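Ticket: Grasp planner drops thin instruments after Traleck update
Component: perception / grasp planning
Status: fix in branch, awaiting soak test
Reported by: Horacio Carrasco
Assigned to: Kam-wah Au

Carrasco, Saturday, 09:40
Since moving the cell to the March build of Traleck, the planner rejects most grasps on long thin parts. The log shows NO_VALID_CANDIDATE straight after segmentation. Larger parts plan normally. Nothing was changed on the arms, the controllers or the Kwan calibration file. Restarting the planner node makes no difference, and neither does clearing the scene cache.

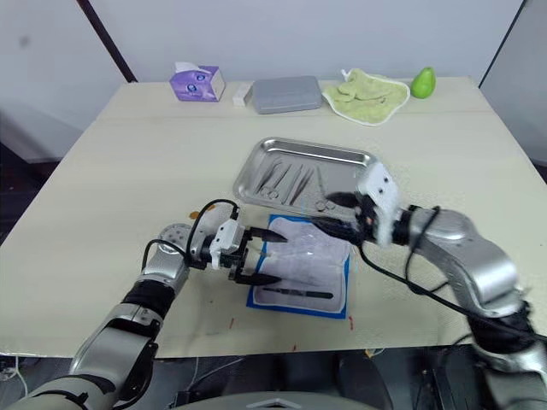
Candidate generation runs on the merged cloud from the head and both wrists. With the old build the merge was clean. With the new one, anything on polished metal breaks up. The forceps lying side by side in the steel tray are the worst case: they come back as one blob joined to the tray floor, and the blob fails the width check. The scalpel-like tool on the white sheet in front gets through segmentation but its height is reported as negative.

Au, 10:25
Please attach the merge log and the output of the transform checker for both wrists. Also confirm whether depth_hole_fill is on. The default changed in this build.

Carrasco, 11:05
Attached. depth_hole_fill is on, and we never set it ourselves. Transform checker passes on the left. On the right it passes at rest and fails when the arm is moving. Timestamps on the right wrist stream are 34 ms behind the joint states.

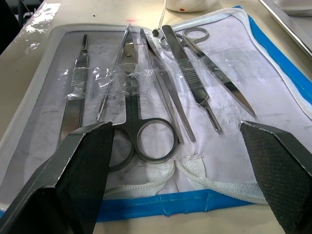 Au, 11:50
Two separate faults, then.

1. Hole filling. It closes gaps in the depth image before segmentation, so narrow spaces between parts vanish. Set depth_hole_fill to false in the Nastix profile. Do not set it in the launch file, as the profile is read later and wins.

2. Time offset. The merge node now uses arrival time when the header stamp is older than its limit. The limit went down to 20 in this build, and it was 50 before. Put merge_stamp_limit_ms back to 50 and repeat the transform check with the right arm moving.

Change one at a time and send me the logs for each.

Carrasco, 14:15
Results from replaying the same recording, 539 merged clouds, planner seed fixed at 300:

Both defaults: rejected on nearly every cloud.
Hole filling off only: parts separate, negative heights remain.
Limit at 50 only: heights correct, parts still joined.
Both changed: candidates found for all the instruments, no negative heights.

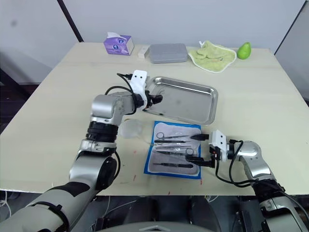 The transform check now passes on both sides with the arms moving. Planning time is up slightly because there are more candidates to score. It is still inside the cycle limit.

One remaining problem: the planner sometimes picks a closing direction that puts a fingertip into the neighbouring part. I do not think this is related.

Au, 15:30
Agreed, it is not. The clearance term is computed from the bounding box, so it is too generous for anything lying at an angle. Opened separately under the planner component.

For this ticket I have restored both old defaults in a branch and added a warning when the merge node falls back to arrival time. It should not have done that silently. Please run the branch overnight at the Ukwood cell with the profile overrides removed, and post the warning count in the morning.

Carrasco, 15:42
Overrides removed, branch build installed. Run starts at 18:00.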